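Hilo largo, aviso. Voy a contar cómo hemos ordenado los bloques de construcción del taller infantil de Plullholm, que me lo habéis preguntado varias veces desde febrero y siempre contesto a medias.

1/ Cuando llegué, todo vivía en un arcón enorme donde convivían bloques, cuerdas, telas y un puzle al que le faltaba media jirafa. Los peques metían los brazos hasta el hombro y sacaban cualquier cosa menos lo que buscaban (yo también, lo confieso).

2/ Lo primero fue vaciarlo en el suelo. Una tarde entera, con café y la radio puesta. Salieron 200 bloques, contados uno a uno, porque teníamos que saber cuántos pedir para completar el juego. Faltaban 20. Los encargamos a Ulel, que tardaron lo suyo pero los mandaron muy bien embalados.

3/ Luego vino la discusión eterna: ¿por color o por forma? Probamos por forma y duró dos días. A un niño de cuatro años le dices "los largos" y te mira con una ternura infinita, pero le dices "los verdes" y ya va corriendo. Así que por color, y tan contentas.

4/ Las cubetas. Las queríamos grises, lisas y grandes, de las que dejan ver el fondo sin tener que volcarlas. Y con las paredes inclinadas, que parece una manía mía pero las piezas se van solas hacia el centro y se cogen mucho mejor que en una caja recta.

5/ Van de dos en dos, una detrás de otra, sobre madera clara. En la de delante, los marrones rojizos a un lado y los verde oscuro pegados a la pared derecha. Pocos bloques y mucho sitio — me costó aceptarlo, con lo que me gusta a mí una cubeta llena. 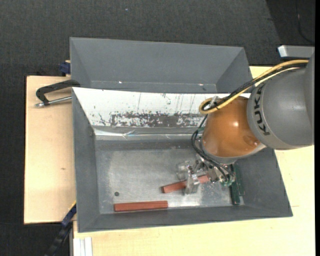 6/ Lo de poner pocos lo copié de Flelthorpe, una ludoteca preciosa que visitamos el año pasado. Allí sacan unas cuantas piezas y guardan las demás en el armario. Nosotras vamos cambiándolas cada 8 días, y cuando vuelve un color que llevaba tiempo guardado lo reciben como si fuera Reyes.

7/ Para limpiarlos: paño húmedo, una gota de jabón neutro y a secar encima de una toalla. En remojo no, por favor, que ya estropeamos unos cuantos así y todavía me duele. Después se repasan los cantos con la mano, despacito, y el que raspe se aparta para lijarlo.

8/ Recoger nos lleva 20 minutos con los más pequeños, canción incluida. Se podría hacer en mucho menos si recogiéramos nosotras, claro, pero entonces me perdería las conversaciones que salen mientras tanto — el otro día decidieron que los verdes eran pepinos y hubo que servirlos en platos.

9/ Las etiquetas con dibujos siguen pendientes. Las de Rojanasak me encantan, pero se despegan por las esquinas y los dedos pequeños hacen el resto. Si alguien conoce unas que aguanten, que me lo deje por aquí y le mando un abrazo enorme.

10/ Mañana os subo la lista de medidas de las cubetas, que la tengo apuntada en una libreta y hoy me la he dejado en el taller. ¡Gracias por leer hasta aquí!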